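Re: Plosano trench 2, finds and schedule

On Tuesday the Furport office wrote:

> Trench 2 is down to the clay floor and the bag count stands at 208. Can the list agree on how the sherds get numbered before anyone washes more of them? Frei wants one series for the whole hill. Anotex says their database needs a separate series per trench.

I'd go with a separate series per trench. The old survey used one series for everything and ended at 3,055, and matching those numbers to a findspot took most of a winter. Several bags still have no home.

What I suggest for May:

- Trench number first, then the bag, then the sherd. Pencil on the paper tag, ink on the bag.

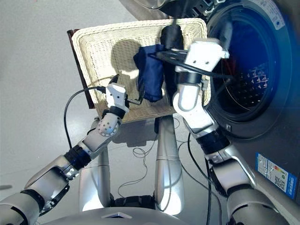 - Rims and bases go in their own bags. Body sherds can stay together by layer.
- Nothing from the clay floor gets washed until the residue samples are taken. Frei asked for this last season and it was missed.

On the date of the floor, I'm not convinced by the early reading. The burnt layer over it has gray ware in it, and the same ware turns up in the lower town at Plosano in rooms that were clearly rebuilt. The floor could be 200 years later than the report says — the report leans on one coin, and the coin came from a rodent hole.
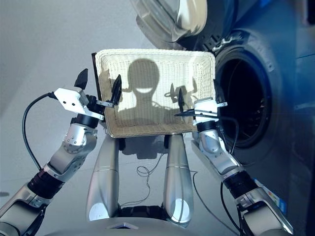 *Woven basket, inner face, with shadow.*

As for the north baulk, please leave it standing. I know it's in the way of the barrows. It's the only full section we have through the burnt layer, and the drawing stops short of the bottom.

Anotex can take the new numbers as a plain spreadsheet, one row per bag. Furport has the blank form. Leave the depth column empty if the level wasn't read that day.
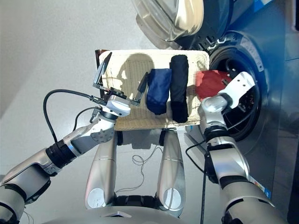 *Basket with navy, black and red garments, beside the washing machine.*

I'll send the section drawing separately, as the list strips large attachments.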